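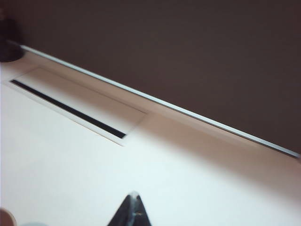
Home | Products | Manuals | Support

Strand Gravity Flow Rack: Fitting the Roller Tracks

1. Set the front crossbar 2 notches lower than the rear crossbar.
2. Hook the track onto the rear bar, then press the front end down until the clip locks.
3. Fit the end stop and tighten both screws.
4. Load one bin and check that it rolls freely to the stop.

Note: Each level carries up to 200 lb, spread evenly across the tracks.

CAUTION: Unload the level before changing its slope — a loaded track can slip from the bar.

Replacement clips are listed in Section 11.

Last updated: September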